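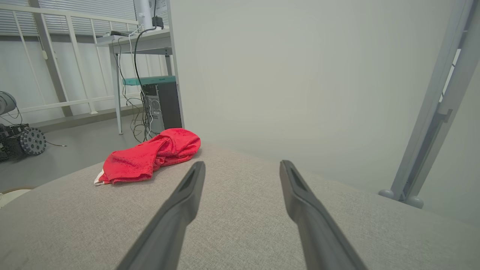

Ticket 2343: Red towel on light gray sofa, and loose cables at the white desk

Print this page | E-mail this page

Location: Koveo Building, Room 17
Submitted through: Beddoe Facilities Desk
Category: Furnishings and room condition
Priority: Normal
Status: Closed, with one item carried forward

Summary of request

The department reported two concerns in Room 17. The first was a bright red towel left bunched up on the seat of the light gray sofa. The requester asked whether color might have transferred to the upholstery and whether the cushion should be replaced. The second was the group of black and white cables hanging from the white desk to the floor, which the cleaning contractor, Zosgate, had listed as an obstacle to floor care.

Initial response

The requester was asked to leave the towel in place until the sofa could be checked and to keep other textiles off the seat. No spray, wipe or household cleaner was to be used on the fabric. The Desk also asked that the computer tower under the desk stay where it was, as moving it would pull on the cables.

Log, item 1: sofa

Step 1. Towel lifted straight up by the middle and placed in a plastic bag. It was not dragged across the seat. The fabric underneath was dry to the touch.

Step 2. Seat inspected under the ceiling lights and again with a hand lamp held low. The speckled weave makes small marks hard to judge, so the area was compared with the opposite end of the seat. No red or pink tone was found.

Step 3. A white cotton cloth, slightly damp with plain water, was pressed on the area for 2 minutes. No color came away on the cloth. The test was repeated nearer the rounded edge of the cushion with the same result.

Step 4. Towel tested separately in the utility sink. The rinse water turned light pink. The towel is therefore not colorfast and must be washed alone in cold water. It was returned to the department with a laundry slip.

Step 5. Cushion replacement declined. The sofa remains in service. A washable cover from Plida was offered to the department at its own cost, and no reply is on file.

Log, item 2: desk cables

Step 1. Each cable traced from the desktop to its other end and labeled at both ends. Two labels had to be redone after the first set would not stick.

Step 2. Cables gathered with 11 hook-and-loop ties and routed along the rear of the desk. Plastic zip ties are not permitted in this building. Slack was left at the tower so that it can be pulled forward for service.

Step 3. Ports on the tower checked for strain. The perforated metal side was kept clear, and nothing was fastened to it. The teal board above the tower was left in position.

Step 4. The thin black cable on the open floor was outside the scope of the request and was not moved. The department has been asked to state whether it must remain there. If it must, a low floor cover will be ordered under a separate ticket.

Resolution

Item 1 is closed with no damage found. Item 2 is closed except for the floor cable, which is carried forward pending the department's answer. Zosgate has been told that the area under the desk may be returned to the regular cleaning schedule.

To reopen this ticket, reply to the closing notice and quote the ticket number. New stains or spills should be reported as a new request under Furnishings.

Print this page | E-mail this page

Last updated: January 7, 2022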